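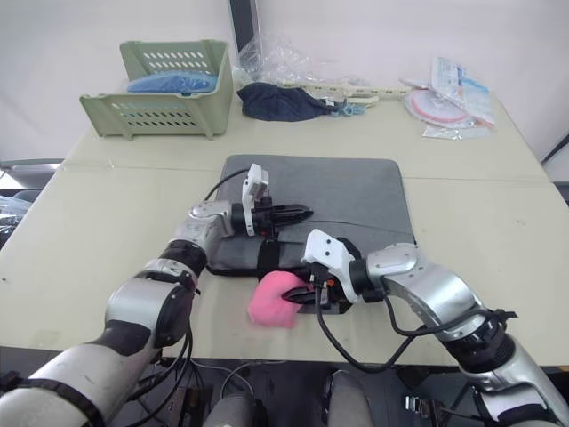

February, Tarnby workshop
Felt notes, continued

Second batch of needle-punched samples from Dretach came in before lunch. Both greys and the undyed. The undyed still smells strongly of lanolin, so it has gone on the rack by the door until the weekend.

Shrinkage test at 50 degrees, short cycle, no spin. Dark grey lost 29 mm on the long side of the big sheet, hardly anything across it. Light grey was more even. I'd cut the dark grey with the long side running along the roll from now on and leave a wider allowance. Pins left in overnight marked it, use the clips.

Thickness is better than last time, though the corners of two sheets were thin enough to see light through. Put those aside for test cuts. The supplier's sheet gives one figure for the whole batch and it doesn't match what I get with the gauge, even pressing lightly. Asked them how they measure it – no answer yet.

Glue: the Clerkotik water-based one soaks straight through if brushed. Put on with the notched spreader and left ten minutes first, it holds well and stays off the face. The Bustos spray is quicker but it lifted at the edges by the afternoon, so I wouldn't use it on anything that gets rolled up.

Blades. The rotary cutter managed 109 strips before it began to drag. Changed it, and the old one is in the tin, not the bin. Steam before cutting makes a cleaner edge on the light grey and no difference on the dark.

Order number for the remaining rolls is 2,869, quote that if they ring.

Still to do: rub test on the dark grey, dry and damp, against white cotton. Also try the undyed with the coarser comb. The comb is on the shelf above the sink, missing two teeth at one end.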